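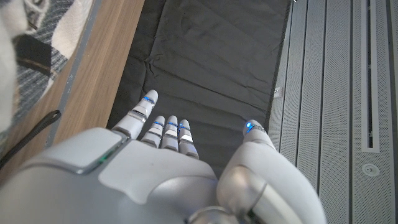

Tenia Brings Black Fabric Bench Mats to Every Work Surface at Culenlow

CULENLOW, September 26, 2026 – Tenia, the maker of cloth goods for workrooms and repair benches, today announced that its black fabric bench mats are going into all 31 workrooms at the Culenlow Workshops. The mats are the first product to come out of Tenia's work with the Stilleck weaving mill, and we are delighted to see them go to a place where people use their benches hard and have strong opinions about them.

A bench mat is a simple thing. It lies on the work surface, keeps small parts from rolling away, and saves the top underneath from scratches. Most people who work at a bench have made do with an old towel or a piece of leftover felt at some point (we certainly have). Towels bunch up and felt sheds. We wanted a cloth that would lie flat, come clean in an ordinary wash, and stay a deep, even black so that a pale washer or a silver screw is easy to find on it.

Getting there took two years and a lot of cloth. Early versions looked wonderful and slid all over the table. A heavier weave stayed put but picked up every bit of lint in the building. The version Stilleck is weaving now has a close, low surface and a backing that grips wood, metal and painted tops, and it can be trimmed with regular scissors without fraying along the cut.

Tenants at Culenlow began trying the mats in March. They asked for softer corners, which we have added, and for a size that would cover a full bench from front to back. That was a fair request, and the mats now come in two sizes: a standard mat for one person's work area and a long mat for shared benches. Both can be ordered with or without a hanging loop. The loop was a late addition and has become a favorite in the jewelry and clock repair rooms, where the mats go up on a hook at the end of the day.

The first run is 400 mats. Culenlow's share will be handed out to tenants through the front office over the coming weeks, and the rest will be sold through Gunawan, the bench supply store on the ground floor of the Workshops. Gunawan will also keep a sample mat on its counter – please handle it, drop things on it, and try to pick them up again.

Care is easy. Shake the mat out, wash it cold with dark colors, and dry it flat. Avoid fabric softener, which makes the backing slippery. Oil spots should be blotted before washing.

About Tenia
Tenia designs and sews mats, aprons, tool rolls and covers for people who work with their hands. All of its black cloth is woven by Stilleck.

Press contact
Tenia Press Desk, Culenlow Workshops. Fabric swatches are available to reporters on request.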